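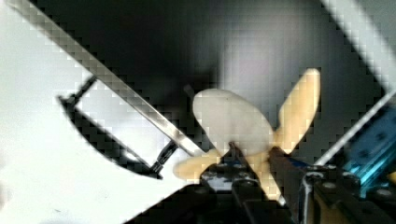
Chapter 7
Washing, Rinsing and Draining

Most of us learned to wash vegetables by standing next to somebody taller at a kitchen sink, and most of us have gone on doing it more or less the same way ever since. It feels like the part of cooking that comes before cooking, a chore to hurry through on the way to the stove. In this chapter I'd like you to slow down and stay at the sink a while longer than you are used to, because a surprising amount of what ends up on the plate is settled there.

You will remember from Chapter 6 that we followed a crate of spinach from the grower to the back door of the school kitchen at Neltau. We left it sitting on the counter, still gritty from the field, and that is where we pick it up again. The kitchen serves 154 lunches on an ordinary day, and on the days when spinach is on the menu, over 100 of those plates will have some of it (the rest go to the children who have spotted it coming and asked for carrots).

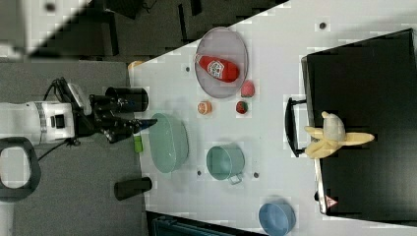

Spinach holds on to soil in the folds near the stem, and a quick run under the tap only wets the dirt and pushes it further in. What works much better is a deep basin of cold water. Drop the leaves in, swish them about with your hand, and then leave them alone for a few minutes. The leaves float and the grit sinks. Lift the leaves out from the top – please don't pour the whole basin through a strainer, or you will tip all that sand right back over your clean greens! Change the water and do it again until nothing is left on the bottom.

Now, every food has its own manners in water. Leeks need to be split lengthwise first. Mushrooms can take a rinse, whatever your grandmother told you, as long as they don't sit and soak. Berries are best washed just before they are eaten, since a damp berry in the refrigerator will grow mold in no time. Rice, which we come to in Section 7.3, is rinsed for quite another reason, to carry off the loose starch on the outside of the grain so that it cooks up fluffy and separate.

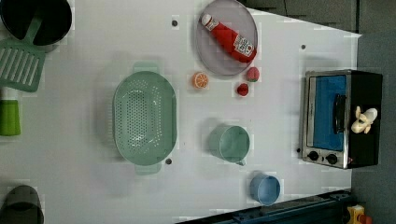

Draining deserves more respect than it gets, too. Water left clinging to lettuce thins the dressing and sends it sliding to the bottom of the bowl. Water left on potatoes turns into steam in the oven, and you will wait and wait for a crisp edge that never quite comes. When I first taught this course, in a drafty room in Clondedus one October, I had the class roast 2 trays of the same potatoes, one patted dry with a towel and one straight from the rinse. I hardly had to lecture at all after that. We'll repeat the test in the lab at the end of this chapter, and I hope you'll eat the results while they are hot.

Before you read on, take a look at your own kitchen and jot down the answers to the questions below. Keep them in your course notebook, as we will come back to them in Section 7.4.

What do you use for draining pasta, and do you use the same thing for salad?

Where does fruit go in your home between the store and the table? 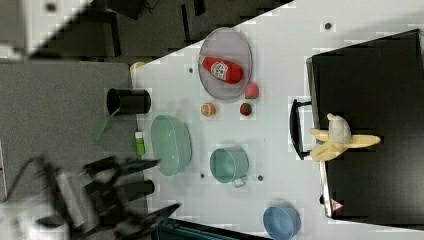 7.1 What Water Can and Cannot Do

Plain running water takes away soil, small insects and a good share of the germs on the surface of fresh produce. It does not make food sterile, and it was never meant to. Soap is no help, as fruits and vegetables can soak some of it up, and it isn't made for eating. For firm things like melons and potatoes, a clean brush and a bit of rubbing will do far more good than a longer rinse.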